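Stojan Vukadinović
Thread on steamed buns in a small electric pot, as a few people asked after the last batch.

1/ The dough is 300 g flour, yeast, a spoon of sugar, warm water and a little oil. I knead it for 10 minutes by hand. No mixer, I sold mine in July.

2/ First rise is in a bowl with a plate on top. My kitchen is cold, so it goes in the oven with just the light on. When it looks doubled I knock it back and shape.

3/ Filling was cabbage and mushroom from Leclerc, fried until the pan stopped hissing. Let it cool all the way. Warm filling makes the bottoms tear.

4/ Pleats: I'm not good at these. Pinch, turn, pinch, twist the top shut. They soften in the steam anyway and you mostly lose the detail.

5/ Put water in the pot below the level of the insert, set the insert on top, then leave space between the buns. They grow. I steam in small batches and move them to a plate with a wide rim.

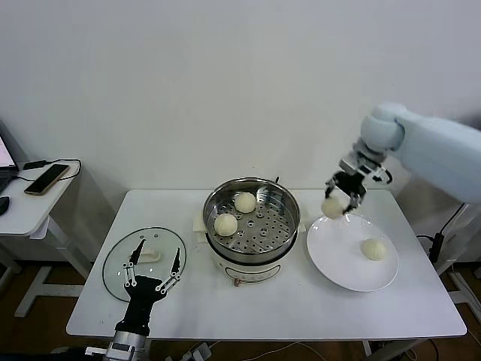
Where do you put the lid when you take the buns out?

Flat on the table next to the pot. I tilt it away from the buns as I lift it so the water runs off the far side, then set it down and leave it there until the pot is empty.

6/ Turn the heat off and wait 2 minutes before you open it. I skipped this on the first batch and they wrinkled.

7/ Folded cloths or paper by the pot are worth having. The rim of a steel insert gets hot, and I also use one to wipe the table between batches.

8/ Cost, for those who asked: 262 dinars for the filling, flour I already had. The plates are the cheap white ones.

9/ Leftovers go in the freezer once they're cold, on a tray first, then in a bag. Steam again from frozen. The microwave makes them chewy at the edges.

10/ Next time I want to try a sweet one with the plum jam my aunt makes. If you have a good ratio for whole wheat flour, post it below. Mine came out heavy.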